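Does a clear desk help you study?
Project report, Nayeli Grajales
Module: Investigating Everyday Claims
Handed in 2026-04-01

1. Why I picked this

Every study guide I was given in my first year said the same thing: clear your desk before you start. The library says it, the wellbeing leaflet says it, and my aunt says it. None of them says how they know. I wanted to find out if there was anything behind the advice or if it was just tidy people telling the rest of us to be tidy.
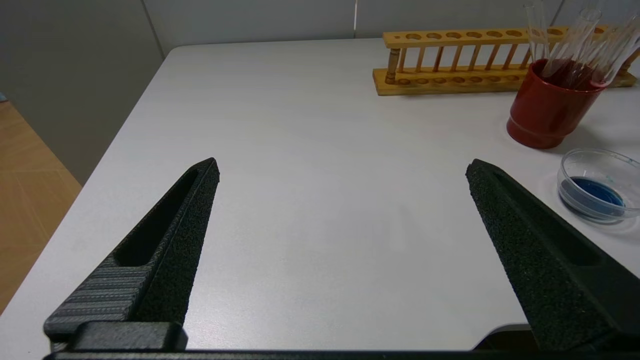
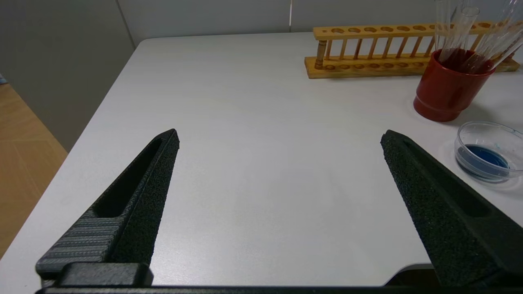 A pale tabletop, seen twice.

The claim comes in a weak form and a strong form. The weak form is that a messy desk is a nuisance, and I have no quarrel with it. If you can't find your notes, you lose time. The strong form is that the mess itself drains your attention even when you aren't looking for anything, and that you will read better and remember more with nothing in view. The strong form is the one on the leaflet and the one I tested.

2. What I read first

Less than I hoped. Much of what turns up in a search is written by people selling storage boxes or courses. Several pages mention "studies" and link to other pages that mention "studies", and after following a few of these chains I ended up back where I had begun. The proper papers I could get through the library were mostly about picking out shapes on a busy screen. That may have something to do with desks, but a person revising for an exam is not hunting for a red triangle, and I don't think we should pretend one stands in for the other.

I also found people arguing the opposite, that mess makes you creative. I trusted that even less. It is exactly what a messy person would like to hear, and I include myself.

3. Method

I asked 14 students from the halls at Clitdale to take part. Each did 4 reading sessions of 30 minutes, 2 at a cleared desk and 2 at their own desk left as it normally was. Half began with the cleared desk and half with the usual one. After each session they answered short written questions on the passage and gave a mark for how well they thought they had concentrated.

The passages came from a geography reader by Agudelo that nobody on our course uses. I chose it so that no one would have a head start, though one person had done the topic at school and said so only at the end. I kept her results in. Taking them out after seeing them would have been worse.

Phones went in a drawer for every session. My supervisor asked if this spoiled the test, as a phone is the most distracting thing on most desks. I think she had a point, but if I had allowed phones in the messy sessions and banned them in the clear ones I would have been testing phones.

4. Results

On the reading questions there was no difference I would defend. Some people did slightly better with a cleared desk, some slightly worse, and the same person often went one way in the first pair of sessions and the other way in the second. One passage, on river ports, was harder than the rest and pulled down whoever got it. That had a bigger effect than the desks did.

The marks people gave themselves were another matter. Most said they had concentrated better at the clear desk, including several whose answers were worse. I find this the most useful thing in the project. If you ask students whether a clear desk works, they will say yes, and a survey would report that it does. They had all read the same leaflets as me.

5. What is wrong with it

Plenty. The group is small and they are all people I could persuade, mainly by cooking. "Messy" meant whatever the person's desk was like. One student's idea of mess was a mug and two pens, while another had half a bicycle on hers. I should have set a standard mess, but a stranger's mess is probably more distracting than your own, so that would have brought its own trouble.

Everybody knew what I was testing. There is no way to hide a clear desk from the person sitting at it.

I ran the last sessions in December, when people were tired and the heating in Sanska block kept failing. I marked the answers myself too, and although I covered the names, I know Lekov's handwriting anywhere.

6. What I would say to a first-year

I can't say that clearing your desk does nothing. My test was too small to show that, and a small real effect could easily be hiding in it. I can say that I looked for good evidence for the strong claim and did not find it, and that feeling focused was a poor guide to how much anyone had taken in.

Clearing up also takes time. Two people told me they spent longer getting the desk ready than they usually spend reading in one go. If I did this again I would time that part, use passages of matched difficulty and get someone else to do the marking.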